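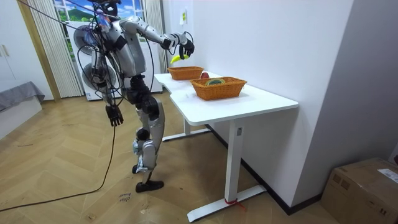 *Reading time: 5 min*

# Lougher standing desk, white

Rimum product information. Page last revised October 25, 2020.

The Lougher is a height-adjustable desk with a rectangular footprint and two legs, each standing on its own flat foot bar. The version on this page is supplied in white only: white top, white legs, white feet. The top is smooth and has a shallow notch near the left end.

The desk is suited to sorting, packing and general bench work as well as to ordinary desk use. It can be placed against a wall or used with clear access from all sides. Small open containers, such as the two orange-brown woven baskets on the top, can stay in place while the height is changed, provided the total load is within the limit given below.

## Specifications

| Item | Value |
|---|---|
| Lowest height, top surface | 681 mm |
| Highest height, top surface | 1,194 mm |
| Length of each foot bar | 560 mm |
| Assembled mass | 30 kg |
| Adjustment | Electric, hand control under the top |
| Colour | White |
| Tools for assembly | Hex key (supplied), Phillips screwdriver (not supplied) |

Both heights are measured from the floor to the top surface with the levelling pads wound fully in. Winding out the pads raises both values by the same amount. No allowance is made for mats or carpet.

## Height range

The hand control has an up button and a down button. Travel stops when the button is released. There is no memory setting on the standard control; the Nevari control, sold separately, stores four positions and fits the same socket.

For seated work, set the top so that the forearms are level and the shoulders are not raised. For standing work, start with the top at elbow height and lower it slightly if the task involves reaching into a container. A basket with high sides lifts the effective working height by the height of its rim. Users who sort from baskets for long periods generally prefer a lower setting than they would use for a keyboard.

Check clearance above and behind the desk before the first adjustment. Window sills, shelf brackets and wall-mounted power points are the usual obstructions.

## Placement and floors

The foot bars sit flat. On timber boards, including herringbone and other parquet patterns, fit the felt discs from the hardware bag over the levelling pads. Sweep the floor first. Grit caught under a disc will mark a finished floor when the desk is moved.

On an uneven floor:

1. Lower the desk to its lowest height and clear the top.
2. Press down on each corner and note which one moves.
3. Wind out the pad at that corner by half a turn.
4. Repeat until all four corners are firm.

Do not drag the desk. Two people should lift it by the legs, just under the top, with the desk at its lowest height. Lifting by the edge of the top alone puts load on the fixing screws – these are not rated for it.

Leave a gap between the rear edge and the wall for the power lead. If the desk is turned at an angle to the wall, check that the lead still has slack at full height.

## Load

The rated load is stated on the label beneath the top and applies to a load spread evenly between the two legs. A load placed wholly at one end should not exceed half the rated value. The motors will stop if the limit is passed. Remove items until the desk moves freely, then hold the down button until the desk reaches its lowest point. This resets the control.

Do not sit or stand on the top. Do not use the foot bars as a step.

## Using baskets on the top

Woven baskets are sold under the Cliluvmont name in two rectangular sizes and are not included with the desk. The larger size is convenient for rolls of tape, scissors and labels. The smaller is used for items moving through – fruit, mail, parts waiting to be put away. Any basket with a flat base may be used.

Some points on set-up:

- Place the container used most often nearest the person working. A second container can go behind it or to one side.
- Store tape rolls lying flat. A roll stood on its edge will travel when the desk is raised or lowered.
- Loose round items, including apples, should go into a basket before the height is adjusted.
- Wicker can scratch a glossy or painted surface over time. A thin cotton or felt liner under the base prevents this.
- Shake out baskets away from the desk. Crumbs and fibres collect along the rear edge.

Baskets that have held fruit should be emptied and wiped out regularly. Juice from bananas and stone fruit darkens woven material and is difficult to remove once dry.

## Assembly

Allow enough floor space to lay the top face down on a blanket. The legs are marked L and R on the inside face. Attach the feet to the legs first, then the legs to the top, with all screws left slightly loose until the last one is in. Tighten in a diagonal order. Turn the desk over with two people.

Connect the hand control before the power lead. On first use, hold the down button until the desk stops, releases slightly and stops again. The control is then set and the desk can be raised.

Retighten all screws after the first month. Tying a ribbon or strap around the base of a leg has no effect on travel, provided it lies flat and stays clear of the moving section.

## Cleaning

Wipe the top with a soft cloth dampened in water and mild detergent, then dry it. Remove adhesive residue with a plastic scraper held at a low angle, followed by a small amount of eucalyptus oil on a cloth. Test the oil under the rear edge first. Do not use scouring pads, acetone or cream cleansers.

Scuffs on the foot bars can usually be removed with a melamine sponge. Use light pressure. White finishes show shoe marks sooner than darker ones, and a weekly wipe is sufficient in most rooms.

## In the carton

- One top
- Two legs
- Two foot bars
- Hand control and power lead
- Levelling pads and felt discs
- Hardware bag and hex key

The top and the legs are packed separately and may arrive on different days. Check both cartons for damage before signing. Report missing hardware with the batch number printed on the bag.

## Spare parts

Foot bars, felt discs, levelling pads and the standard hand control are stocked as spares. Replacement tops are made to order. Legs are supplied in pairs only – a new leg should not be run against a worn one, as the two may stop at different heights. Orders placed before March used an earlier socket for the hand control; quote the original order number so that the matching part is sent.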